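Gotport Allotment and Garden Association
Minutes of the general meeting held 5 May 2025, Mac Suibhne Hall

Chair: Zhuoran Duan
Present: 30 members, one of whom had come for the yoga and stayed.
Apologies: received from the Nosar Lane end, collectively, by text.

1. Minutes of the last meeting
Agreed after one correction. The hosepipe discussed under item 4 was "disputed", and should not have been minuted as "stolen".

2. Water
The chair reported that the new standpipe by the lower gate is connected and that the old one has been capped. A member asked why the new one is further from his plot than the old one was. The chair said it was closer to everyone else's. The member asked for this to be recorded, and it has been.
Cost of the work was £600 against a quote of the same figure, which caused some murmuring.
Dipping cans in the troughs is still allowed. Washing boots in them is still not.

3. Plot 87
Vacant since November and now mostly bramble. Three people on the waiting list have been shown it and all three have asked to stay on the waiting list. It was suggested we split it in half, so that it might frighten people less. Agreed by a show of hands, though there was a long debate about which way to split it, as one half has the shed and the other half has the sun.

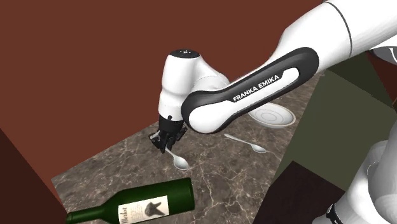 MONEY AND RENTS

4. Accounts
The balance stands at £2,000 after the standpipe. Rents will stay as they are for another year. A proposal to fine late payers was withdrawn when the proposer was reminded of his own position.
Seed order: the discount from Gendum still applies, but only if we order together and on one form. Last year we used four forms, and one was a postcard.

5. Bonfires
Long discussion. The rule remains no fires before dusk. Members differed on when dusk is. The chair offered to look it up and was told that this would take all the feeling out of it. Carried over.

6. Summer show
Classes as before, with the addition of "longest bean". The class for "best marrow" will now be judged by someone from outside Gotport - ideally well outside. Jam must be the entrant's own work.

7. Any other business
Would whoever is leaving courgettes on the hall step please stop, or at least wait until they are in season.
The gate code has been changed. It will not be printed in the minutes this time.

Meeting closed when the hall lights went off. Next meeting in November, same place, bring a torch.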